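Sereck: box scores and play notes from the Pliniddale summer league

README, last touched March 13, 2024

Hello and welcome! Sereck is a collection of hand-typed baseball box scores from the Pliniddale amateur league, along with the little notes that the scorekeepers wrote in the margins (which are, if you ask me, the best part). I started it because I wanted to look up one game my uncle pitched in, and well, one game led to another and now there are 2,434 of them.

What you get

There is one file per season and one row per player per game. Each row has the player's team, the spot in the batting order, at bats, runs, hits, runs batted in, walks and strikeouts. Pitchers have their own file with innings, earned runs and so on. Innings are written the old way, so 6.1 means six and one third, and please do convert that before you add anything up. I forgot to the first time and gave a perfectly ordinary left-hander the best season in league history.

The margin notes live in notes.txt, joined to the games by the game_id column. I kept the spelling as I found it. If a scorekeeper wrote "rain dely, dog on feild," that is what you will read. 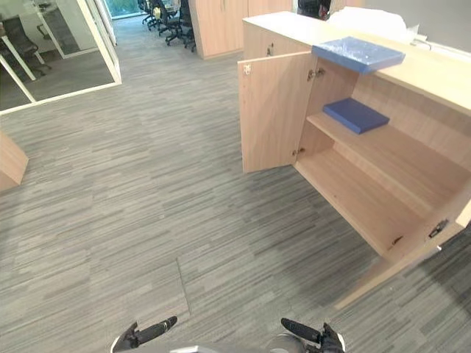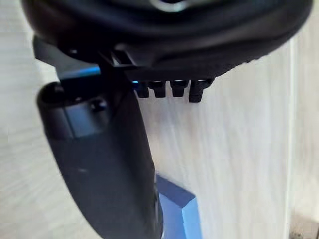

Teams and name changes

The league had four clubs for most of its life and five toward the end, when Irnel joined. Khondokar changed its name twice and then changed it back, so I gave every club a short code that stays the same all the way through. Use the code if you are following a team over the years, and the name column if you want to know what it said on the scorecard that day.

Known problems

Stolen bases are patchy. Some scorekeepers loved them and some plainly could not be bothered, so a blank means "not written down" and a zero means somebody really did put a zero. Please don't fill the blanks with zeros!

There are 3 games where the runs by inning don't add up to the final score. I went over them again and again with the scorecards next to me and left them as they are, with a Y in the check column.

Players with the same last name and no first initial are a headache, too. Where I could tell brothers apart by their position I did, and where I couldn't they share an id ending in X.

Thanks

Oda Sæther typed nearly all of the pitching file and caught more of my mistakes than I would like to admit. She also worked out the abbreviations in the older notes ("TOL" is "thrown out, lazily").

Using it

Do whatever you like with it, and if you make a chart or write up a favorite game I would love to see it. Corrections are very welcome. Send the game_id, the column, and what you think it should say, and if you have the scorecard yourself then a scan is even better. I try to put fixes in once a year in May, before the new season gets going.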